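마을 부엌 '소워비' 겨울 식생활 교실 중간 보고

받는 분: 성은지 팀장님
작성: 맹슬기
2020-03-19

지난 12월에 문을 연 식생활 교실이 벌써 후반부에 들어섰습니다. 보내 주신 지원금 덕분에 정말 신나는 겨울을 보냈어요! 진행 상황을 정리해 드립니다.

## 진행 내용

- 수업은 모두 17회 열었습니다. 제철 뿌리채소 편이 단연 인기였고, 우엉 손질을 처음 해 봤다는 분들이 다음 주에 우엉조림을 싸 오셔서 다 같이 나눠 먹었습니다.
- 레시피 소책자 '세리니아'는 초판 200부를 찍었는데 거의 다 나갔습니다. 글씨를 키워 달라는 의견이 많아 2쇄에서는 본문 활자를 키우고 계량도 숟가락 기준으로 통일합니다.
- 된장 담그기는 메주가 늦게 도착하는 바람에 일정을 한 번 미뤘습니다. 그래도 항아리 2개를 무사히 채웠고, 장 가르기는 참가자들과 날을 다시 잡기로 했습니다.

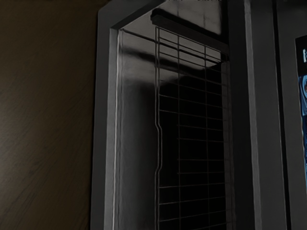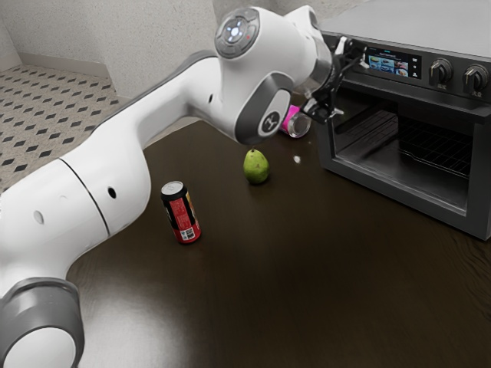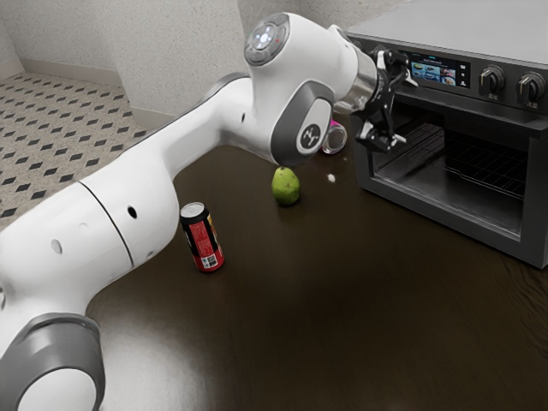
## 예산

재료비는 계획 안에서 썼습니다. 채소를 인근 농가에서 바로 받으면서 약 700천 원이 남았고, 이 돈은 소책자 2쇄 인쇄비로 돌리고 싶습니다. 항목 변경 신청서를 따로 올리겠습니다. 운송비만 예상보다 조금 더 들었는데, 메주를 두 번에 나눠 받은 탓입니다.

## 남은 일정

봄나물 편을 준비하고 있습니다. 냉이와 달래는 주디트 벤텐코르트 선생님이 맡아 주시기로 했고, 포르투갈식 채소 수프도 한 번 끓여 보자고 하셔서 저부터 기대가 큽니다! 모임 날짜는 지역 방역 안내를 보면서 정하고, 대면 수업이 어려우면 재료 꾸러미와 조리법을 집으로 보내는 방식으로 바꾸겠습니다. 꾸러미 단가표는 다음 보고 때 첨부합니다.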